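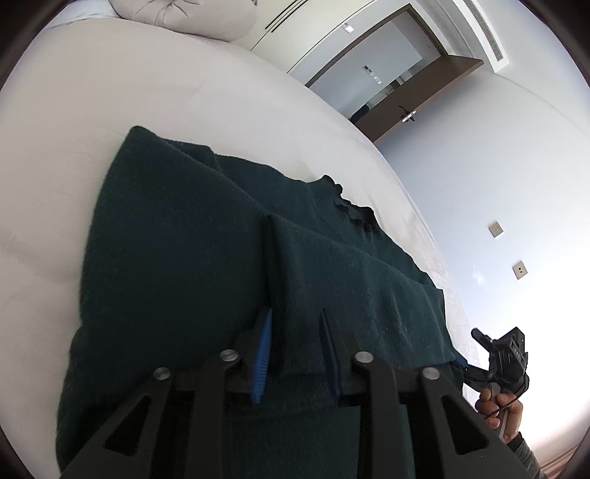 Figure 2. Dark green knitted garment on a bed with an off-white sheet, partly folded.

4.2 Release timing and the featured vocalist

The second part of the analysis concerns the gap between the announcement of a single and its arrival on streaming services. Earlier work on album campaigns has treated this gap as a fixed cost of distribution. Our material suggests that it varies with the type of release, and in particular with whether a guest vocalist is credited in the title.

The sample consists of 63 singles issued by artists on three labels: Plindance, Cinard and Rulleck. All three handle mainstream pop and have their own press departments, so announcement dates could be taken from dated press notices. Where a label issued two notices for the same single, the earlier one was used. Remixes, live versions and re-issues were left out, as were tracks that had already been available as part of an album for more than a year.

Of the 63 singles, 20 credit a featured vocalist. These were announced earlier, relative to release, than the solo singles from the same label. The difference is clearest at Cinard, where notices for featured singles tend to name the guest before they give a release date. At Plindance the difference is smaller, and at Rulleck it disappears if the November releases are removed. We return to the November releases below.

Two explanations were considered. The first is contractual: a guest signed to another label must be cleared for audio, video and artwork separately, and the notice may go out when the first of these is agreed. The second is promotional. A guest brings a second audience, and a longer run-up gives both press offices time to place interviews and radio sessions. The notices themselves do not allow the two to be told apart, as they are written in the same style whatever stage the clearance has reached. Wording such as "set for release" appears in both groups with no consistent link to the length of the gap.

Video releases complicate the picture. For most of the featured singles the video was published after the audio, but in three cases it came first, and for these the audio release was brought forward from the date originally given. We have kept the original date in the main analysis and report the revised date only as a check. Using the revised date shortens the gap for those singles and leaves the ordering of the three labels unchanged.

The November releases at Rulleck form a group of their own. The label moved several singles into that month to avoid the seasonal compilations, and solo and featured tracks were announced together in one notice. A shared notice gives every track in it the same announcement date, which removes the contrast we are trying to measure. Dropping the group weakens the result for Rulleck; keeping it makes the label look more like Cinard than it probably is - the tables therefore show both versions.

Chart position was not used as an outcome. Entry rules changed during the period covered, and a single released on a Tuesday was not counted over the same number of days as one released at the end of the week. Playlist inclusion was recorded using the Fu index, which logs the first appearance of a track on an editorial list. The index has gaps for album tracks later promoted to singles, and these were coded as missing.

The coding of musical style followed the scheme set out in Section 3. Terms used in the notices, such as "stripped" or "retro", were not taken as evidence of style unless both coders agreed after listening to the track. Disagreements were mostly about production that borrows from older soul records while keeping a current drum sound, and they fell evenly across the solo and featured groups.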